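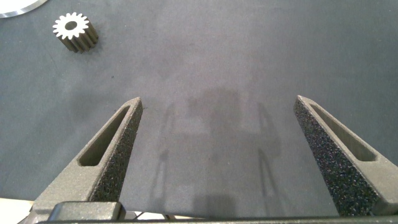

Comparing Grippers: Notes for Lab Session 5
Small Parts Handling, taught by Torunn Blomqvist

Okay, last time we finished with controllers, and most of you left a bit grumpy about tuning (fair enough, I was grumpy too). This session is all fingers. Same arms, same mat, same gears, and the thing we change is what touches the part. Please read this before you come in, because the bench time goes fast and I'd like to spend it on gears and leave the explaining to these notes.

The task first. We have small metal spur gears and a flat round plate with a hole in the middle and a short pin standing up near its rim. You pick up a gear, bring it over the plate, and lower it onto the pin. Sounds like something for toddlers! Then you try it, and the gear tilts, or it spins in the grip, or you come down a hair off the pin and the whole plate goes for a walk across the mat.

What we're comparing

Everybody gets two finger sets. The first is the Pasteo set, which is printed, with a long slot through each finger and a strip of rough black grip material on the inside face. The second is the Galholm set, which is stiffer, has a narrower tip and has no pad at all. You'll run both on the same gears with the same program, and you only change the closing width between them.

Why the slot? I get this one every year. It lets the finger give a little. If you squeeze a bit too far, the finger bends before the gear shoots out sideways. It also means the tip is never exactly where the controller thinks it is, and you will see that in your numbers. Maksym Tymoshchuk tested a no-slot version of the printed finger last spring and got better placement and far more flying gears. I'm still finding them behind the cabinet.

The pad is the other half of the story. Gear teeth are a miserable thing to hold. With smooth fingers you're really touching two or three tooth tips, and the gear can roll around them. The rough strip spreads that out and the gear stays put. But it also hangs on when you want to let go, so on the way up you can lift the gear right back off the pin. Open slowly. Slower than that. 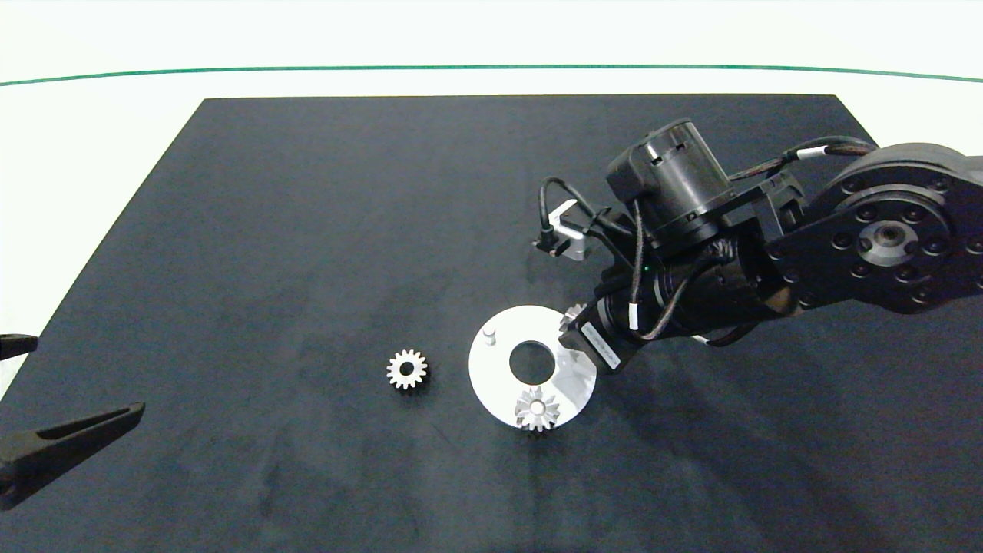
Approach angle matters more than people expect. If you come in straight down, both fingertips get to the mat together and you can grab low on the gear, which is what you want. If the wrist is tipped over, one finger lands first and pushes the gear before the other one gets there. I'd like you to try both on purpose, so you know what it feels like in the data when it happens by accident.

Running the trials

Set the fingers wide open, wider than you think you need. Start with the gear lying flat on the open mat, then do a second round with it standing on its edge. Flat is the easy one. Standing up, it rolls, and you'll want to close in small steps so you can see which finger touches first.

One run is pick, carry, lower, release. Write down a failed pick, a failed place and a failed release separately. Please, please don't lump them together as "failed." Olesia Kuzmenko graded the last batch of reports with me and we spent a whole afternoon trying to guess what people meant. A finger set that drops gears and a finger set that won't let go of them are two very different problems.

You'll do 100 runs per finger set, split among the 4 of you in your group. Yes, it's a lot. No, you can't do half and double it (somebody asks). Put the plate back to its marked spot whenever it moves, and write down that it moved.

Cameras

We record two kinds of view, one down at the wrist and one from up high looking over the whole mat. The wrist view is lovely for the last bit of the approach, when you want to see how the gear sits between the tips. It's pretty useless for knowing where you are over the plate, and your own gripper throws a shadow right where you're looking. The high view is the opposite. You get the plate and the pin and every gear on the mat, and then the wrist moves over the plate and covers the part you care about.

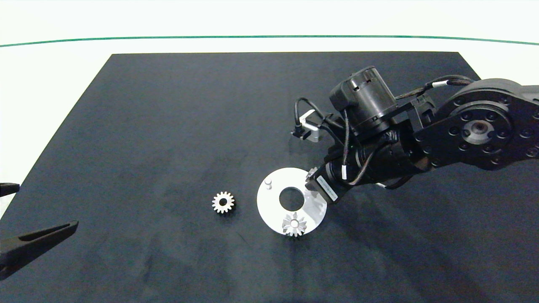 So use them together. When you go through a failed run afterward, start with the high view to find the moment, then switch to the wrist view to see why. Arsen Pavliuk wrote a little script called Brotow that lines the two up by time, and it's in the course folder. It crashes if there's a space in your file name. Use underscores!

Metal glare is the other headache. The plate picks up the overhead lights and goes bright on one side, and a shiny gear on a shiny plate is hard to find for you and even harder for the detector. Turn the exposure down before you start blaming the fingers.

What to hand in

A table with your three kinds of failure for each finger set, flat and standing. A paragraph on which set you'd pick for this job and which you'd pick if the gears were plastic. One failed run that surprised you, with your best guess at the cause. Keep it short, two pages is plenty.

For reading, do chapter 5 of the course notes, the part on contact and friction. Skip the section on suction cups, we'll get there in May. Lempi Mustonen has the spare grip strips if yours starts peeling, and it will peel, usually at the tip first. Email her before the session and she'll leave a few at the bench.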